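Workshop Tips > Benches and Fixtures > Automation

Setting Up a Bench for Gripper Work: Housekeeping Rules We Keep at Idgate

Revised 2025-03-20 by Khanyisile Ndlovu
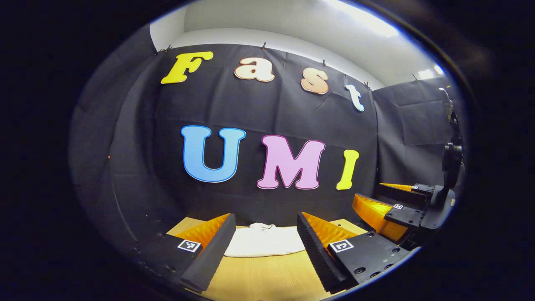
Most faults logged against a gripper bench are bench faults. Backgrounds shift, light levels drift, a marker gets a thumbprint on it, and the next day's work does not match the previous day's. The rules that follow apply to any bench where hand-held and arm-mounted grippers are used on small household items such as folded cloth. Backdrop fabric should be black and clipped along its top edge, with clips at both ends and others spaced between them. Side panels in dark fabric are treated as part of the backdrop. Lettering or a bench name may be pinned to the fabric, provided it goes up on the wall and leaves the tabletop clear for the work. Faint creases are acceptable. A fold deep enough to throw a shadow line is not, and the panel comes down for steaming.

1. Backdrop

Use a matte fabric. Satin-finish lining material looks black on the roll and grey under a ceiling light. Cut with at least 200 mm of spare width at each side so the panel can be carried around a corner without a gap. Hem the top edge before clipping, as raw edges pull and the clips migrate. Pins used for lettering should be flat-headed and pushed in at an angle. Check them when the bench is opened. A pin on the tabletop will end up in a fingertip pad sooner or later, and pads are the most expensive consumable on the bench.

Vacuum the fabric with a brush head. Lint rollers work on small areas but leave adhesive streaks that attract more lint.

2. Tabletop

Timber tops are preferred to bare metal for cloth handling. Finish with a low-sheen water-based coating and let it cure fully before any work is done on it; a partly cured coating grabs at cotton. Do not wax. Do not use silicone furniture spray anywhere in the room, including on shelving. The overspray settles on soft pads and changes their grip, and it is difficult to remove.

Wipe down with a damp microfibre cloth at the start and end of each session. Mark the resting position for the workpiece with pencil only. Tape edges catch fingertips.

3. Lighting

Ceiling lights stay on or stay off for a whole session. Dimmers are set to full and taped over. Where a fitting produces a bright patch near the top of the backdrop, move the fitting or fit a diffuser before lowering the exposure, which costs detail in the dark fabric. Replace all lamps in a room together and write the colour temperature on the fitting's base in marker pen. Blinds are closed at any bench with a window behind the operator.

4. Fiducial markers

a) Print on matte stock. Laminated markers reflect and are not accepted.
b) Keep the white border intact. Trimming to the black square to suit a narrow housing is the most common error Lwazi Nel finds on inspection. If the marker does not fit with its border, print a smaller one and update the size in the configuration.
c) Seat markers flat. An air bubble under one corner is enough to tilt the pose estimate.
d) Never swap left and right. Write L or R on the back before peeling.
e) Replace any marker with a scuffed corner. Do not touch up with pen.

5. Fingertip pads

Soft ribbed pads are inspected for tears between the ribs, where damage starts. Open the fingers fully and flex each pad by hand with the drive off. Clean with mild dish soap and water on a soft toothbrush, rinse, and air dry away from sunlight. Isopropyl alcohol is permitted on the hard housings only.

Pads are changed in pairs. A new pad facing a worn one gives an off-centre grip and the cloth will creep to one side. At Idgate the replacement interval is roughly 2,000 cycles or the first visible tear, whichever comes sooner. Hand-held and arm-mounted units use the same batch of pads wherever stock allows, and the batch code goes in the bench book.

6. Cloth and other workpieces

Wash new cotton items once, without fabric softener, before they go on the bench. Softener leaves a slick residue and shortens pad life. Small garments are folded with the print upward unless the task sheet says otherwise. Retire an item after 52 handlings; by then the hem has usually lost its shape. Retired items make good wiping rags for the metal shop but should not return to this bench.

7. Sharing the bench with an arm

The working envelope of the arm is drawn on a plan and posted at the bench. The person using the hand-held unit stands outside it whenever the arm is energised. The stop button must be reachable with the free hand, which for left-handed operators means relocating it. Trinh Kim keeps the spare bracket. Long sleeves are fastened, lanyards come off, and loose cables are run under the bench in clipped trunking.

Before the arm is powered, the operator reads the checklist aloud. There are 13 items on the Idgate version. Sites using the older Dorley sheet should note that it has no line for fingertip screws. Add one by hand: check that each screw is present and snug, using the short driver. Do not use threadlocker on plastic housings, as several grades will craze them.

8. Records

One line per session in the bench book: initials, pad batch, lamp change if any, marker change if any. Corrections are struck through once and initialled. Photograph the bench from the same point at the start of each session and file the photograph under the session number.

The lighting section will be reviewed in April once the diffusers from Makhubela have been fitted. Send measurements from your own benches to Marthinus Matlala, with the lamp type and mounting height.

Filed under: Benches and Fixtures, Soft Grippers, Good Practice

Related tips
Cleaning Cotton Lint Out of Linear Rails
Choosing a Low-Sheen Finish for Timber Bench Tops
Cable Trunking Under a Shared Bench
Storing Soft Pads Through a Humid Summer
Stop Button Placement for Left-Handed Operators

Contact the workshop desk | © 2025 Primatia Workshop Notes | Back to top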